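## 4. Fitting the fingers and setting up the hand-held gripper

This section covers the hand-held gripper from bare frame to first recording. It assumes you have printed the parts in section 2 and cleaned them up as in section 3. If you are building at the Litcombe workshop, the jigs mentioned below are in the drawer under the drill press. At home you can do without them.

Work on a table with good light. Allow an evening for it, and a second one if your prints need a lot of filing.

### 4.1 What you need

- Gripper frame, left and right arms (printed, black)
- Two fingers
- Two blue textured pads
- Four pivot screws with washers and lock nuts
- Trigger, trigger rod and return spring
- Hiltico driver set, or any small hex drivers that fit properly
- Camera mount and wide-angle camera
- Contact adhesive
- Isopropyl alcohol and a clean cloth
- Calipers

The left and right arms look alike but aren't interchangeable. The left arm has a small notch on the inside face next to the slot. If your print settings filled the notch in, check the part against the drawing before going further.

### 4.2 Assembling the arms

1. Lay both arms flat with the slots facing up.
2. Push a pivot screw through each hole by hand. It should turn freely with light finger pressure. If it binds, ream the hole a little at a time and try again.
3. Put one washer between the arm and the frame at each pivot. Don't stack two to take up play. Reprint the arm if the gap is that large.
4. Fit the lock nuts and tighten until the arm just stops moving, then back off a quarter turn.
5. Open and close the arms by hand a few dozen times. Printed holes bed in during the first strokes and you will likely have to tighten once more.
6. Check that both arms reach their outer stops together. If one gets there first, the trigger rod is in the wrong hole. Move it one hole toward the handle.

**Caution:** Don't use thread locker on the pivots. It crept into the print on two of our frames and cracked both.

**Note:** Older frames, printed before February, have shallower nut pockets. A standard lock nut will sit proud and scrape the opposite arm. Use the thin nuts from the Makris parts bag on those.

### 4.3 Bonding the pads

1. Wipe the finger faces and the backs of the pads with alcohol. Let them dry fully.
2. Apply a thin coat of contact adhesive to both surfaces and wait until it is tacky.
3. Line up the pad with the finger tip first, then roll it down toward the base. You can't slide it once it touches.
4. Clamp lightly and leave overnight.
5. Trim any overhang with a sharp blade, cutting away from the pad.

The texture faces inward on both fingers. A pad put on backwards will still hold a cardboard box but lets go of anything smooth.

**Caution:** Contact adhesive gives off fumes. Open a window. At Litcombe, use the bench by the extractor and sign the sheet.

### 4.4 Trigger and spring

1. Hook the short end of the spring to the frame post.
2. Pass the rod through the handle and seat it in the trigger.
3. Hook the long end of the spring over the trigger pin with pliers. Wear eye protection for this step.
4. Squeeze slowly. The jaws should close evenly and open again by themselves when you let go.

If the jaws stay half closed, look for a burr on the rod before you change the spring. The spring supplied with the Trendley kit is stiffer than ours. It works, but your hand will be tired after a long session.

### 4.5 Mounting the camera

1. Slide the camera mount onto the frame rails until it clicks.
2. Fit the camera with the lens pointing down the line of the fingers.
3. Turn the camera on and look at the live view with the jaws fully open. Both finger tips must show in the lower part of the picture.
4. Close the jaws. The tips should meet near the middle, left to right. If they meet well off to one side, loosen the mount and shift it.
5. Tighten the mount screw and mark its position with a paint pen.

The lens is wide enough to darken the corners of the picture. Leave it that way. Cropping in the camera throws away the edge of the view, and the software needs the same lens coverage in every recording.

### 4.6 Camera settings

Set these once and save them as a profile:

- Fixed frame rate. Don't use automatic.
- Stabilization off.
- Shutter as short as the room allows. Indoors in the evening there will still be blur when an object swings or tips in the fingers.
- White balance locked to the room you are in.
- Sound off, unless you have asked everyone in the house.

Tomomi Kinoshita keeps the current profile file on the workshop drive. Load it instead of copying the numbers by hand if you can.

### 4.7 Calibrating the opening

The software reads the jaw opening from the position of the fingers in the video, so it needs to see the full range.

1. Start a recording.
2. Hold the jaws fully open for a slow count of five.
3. Close them over another slow count of five.
4. Hold them closed, then open again.
5. Repeat twice and stop.
6. Run the calibration script on the file. It prints a closed value and an open value.
7. Write both on a strip of tape and stick it to the handle.

On our second frame the script gave 131 closed and 1,000 open. Yours will differ. Run it again after any work on the pivots or the camera mount, and after a drop onto a hard floor.

If the script prints the same value twice, it has lost track of the fingers. Glare on the finger sides is the usual cause. Rub them down with fine paper and repeat.

### 4.8 First recordings

Start with things you already own and a soft surface. A made bed is a good place to begin: an adapter or a small tin won't be damaged if it falls, and you can walk around three sides of it in most rooms. A patterned bedspread also gives the tracking plenty to lock onto. Plain white sheets gave us the worst tracking of any surface we tried.

1. Put an open cardboard box on the bed and stand its flaps up out of the way.
2. Lay out the items next to it with space between them.
3. Start the camera and hold the gripper still over the bed until the tracking light goes steady.
4. Approach from above with the jaws open. Move at the speed you would like the arm to move later.
5. Close on the item, pause, lift, and carry it to its place.
6. Open, pause, and back away before you start toward the next item.
7. Stop the recording when the last item is down.

Keep the pauses. New users leave them out, and then the software can't tell where one pick ends and the next begins.

Cylinders are the hard case at this stage. Grip them across the middle and square to the length. Held near one end they rotate between the pads, and a plug or cord alongside makes it worse. If an item has started to tip, carry on and set it down as gently as you can. Don't reach in with your free hand during a recording. Mark the take in the log and we will decide later whether to use it.

**Caution:** Unplug chargers and adapters from the wall before handling them with the gripper. Keep loose cords away from the trigger rod.

**Note:** Before recording at home, put away letters, prescriptions and anything else with a name on it. The lens takes in most of the room, including shelves and walls you aren't thinking about.

### 4.9 Keeping the log

Use one line per take: take number, item, where it was picked up, where it was put down, and anything odd. Leave failed takes in. Our first set came to 193 takes, and the log took less time to write as we went along than the one batch we tried to reconstruct afterward from the videos.

Copy the files to the workshop drive the same evening. The cards fill quickly, and the camera will overwrite without asking if loop recording has been left on.

### 4.10 Looking after the gripper

- Wipe the pads with a damp cloth after each session. Lint from bedding builds up in the texture.
- Check the four pivot screws weekly. Tighten by hand only.
- Replace both pads together, even if only one is worn.
- Store the gripper with the jaws open so the spring is relaxed.
- Keep it out of a parked car in summer. The frame will warp enough to throw off the calibration.

If a finger cracks at the slot, stop using it. Glued repairs have held for a day or two at most. Reprint the finger with the slot running across the bed of the printer, then go back to 4.2 and work forward from there, including the calibration.
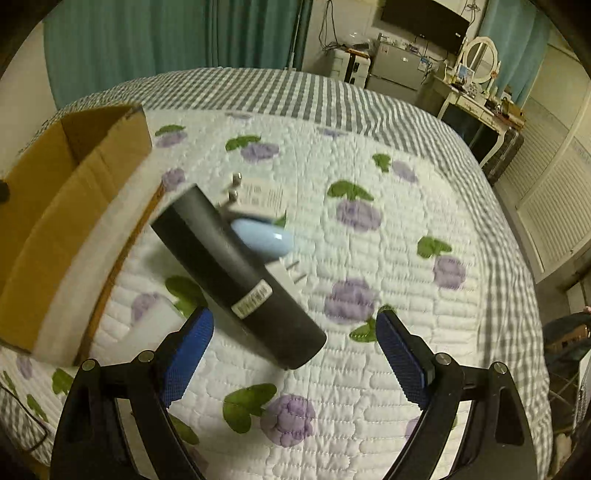

Once the reprinted finger is on and the new values are taped to the handle, record five short takes with a familiar item and check them on a computer before you go on to section 5.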